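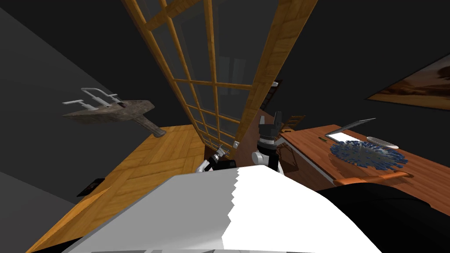

Rendered interior with wooden lattice window and parquet floor.

Joo Window Repair Program: Progress Report to the Fladeck Fund

Reporting period ending November

1. Status

The program repairs original wooden windows in the older apartment blocks of the Joo district and fits them with perimeter seals. The grant covers 282 windows. At the close of the period 138 had been repaired, sealed and signed off. Work is behind the schedule in the grant agreement by nearly four weeks. No change to the total budget is requested.

2. Work completed

Repairs followed the order set out in the first report: removal of failed putty, replacement of decayed bottom rails, re-puttying, priming, and routing of the sash edge for the seal. Cracked panes were replaced with glass of matching thickness. Where a muntin could be kept, it was consolidated with epoxy and left in place. Full replacement of a sash was approved in two cases, both on the courtyard side of Block 4, where rot had reached the joints on all sides.

Ljubica Matić inspected each finished window before the tenant signed for it. Her record sheets are held at the site office and can be sent on request.

3. Air leakage tests

Tests were done room by room with the door fan supplied by Trason. Each room was measured before repair and again after the paint had cured. Most rooms showed a clear reduction. The exceptions were rooms in Block 2 where the leak is between the window frame and the masonry, which sash seals do not address. Borislav Omerović has proposed raking out and refilling this joint from the inside. A trial is planned for the next period, and the cost will be met from the contingency line.

Results are not yet presented as a single average. The early tests were made with the radiators on and the later ones with them off, and Azra Leka is correcting the early readings before they are combined.

4. Delays

The main cause was seal stock. Wolenex shipped the wrong profile in the second order - the fin was too deep for the routed groove - and the replacement had to clear customs again. Joinery work went on during this time, but windows could not be signed off. The following order has been checked against a physical sample.

A smaller delay came from access. Several tenants work shifts, and appointments made by letter were often missed. Appointments are now made by phone the evening before.

5. Spending

Labor is under budget in line with the lower number of windows finished. Materials are on budget. Scaffold hire is over, as the courtyard scaffold was kept up while seals were awaited. Kedir Belay has moved the difference from the travel line, within the limit the agreement allows. The ledger extract is attached as Annex B.

6. Next period

- Finish the street side of Block 2 and start Block 3
- Frame joint trial
- Corrected leakage data to the Fund
- Second tenant survey, using the same questions as the first

One decision is needed from the Fund: whether stairwell windows may be counted toward the grant total. The agreement refers only to "dwelling windows." Until this is settled they are being left out of the program.

Prepared by Amra Atanasov

Last updated: 29 Dec 2019

Related items
Sash seal specification, revised
Notes for tenants: before and after your window repair
First progress report
Annex B: ledger extract

Contact | Copyright Joo Window Repair Program | Back to top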